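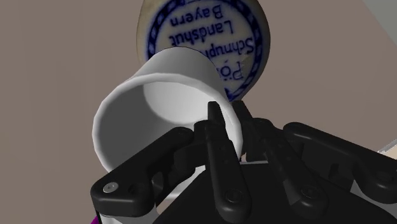 Dririco is the simulated cup-handling set put together by the Grorkwood robotics club as its project for the spring term. Everything in it is rendered; no real arm was used. The task was kept simple so that first-year members could take part: get the fingers of a hand or gripper onto a cup and keep them there. Cups may be upright or on their side, like the white one tipped over with the black fingers against it, and other things are left close by so that the cup is never the only shape to deal with.

Contents

The set has 2918 episodes in 2 folders. The folder called "besson" holds the episodes we used for training. The folder called "girnalberg" was kept back for testing, and we ask that you leave it out of any training run. Each episode has the rendered views, the joint positions, the gripper command at each step and a short text label written by the club member who drove it.

How it was made

Members drove the arm from a keyboard or a game pad during the Wednesday session. Six members did most of the driving, and their styles differ. A few go straight down to the cup, others stop above it first and correct. We did not smooth this out. 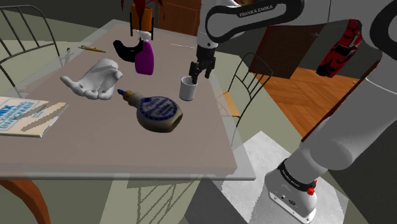 Objects were moved between episodes by a script, which also changes the room and the light. If the script put two objects inside each other the episode was thrown away. Objects resting against each other were kept.

Known problems

Text labels are uneven. "Cup", "mug" and "beaker" are all used for the same thing. Some early episodes have the gripper command one step late; they are listed in late_steps.txt. Contact between the fingers and thin rims is not modelled well, so do not read much into the force values.
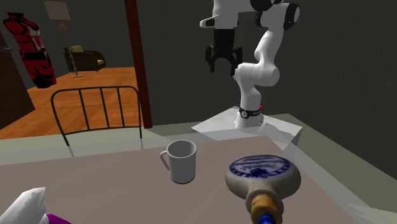 Can I use the set if my gripper is a different one?
You can use the views and labels as they are, but the gripper commands will need converting. The conversion script in the tools folder covers opening width only.

Use and changes

Free for teaching and for other school and college clubs. Please mention Grorkwood if you publish results. Corrections to the labels are welcome, one file per change.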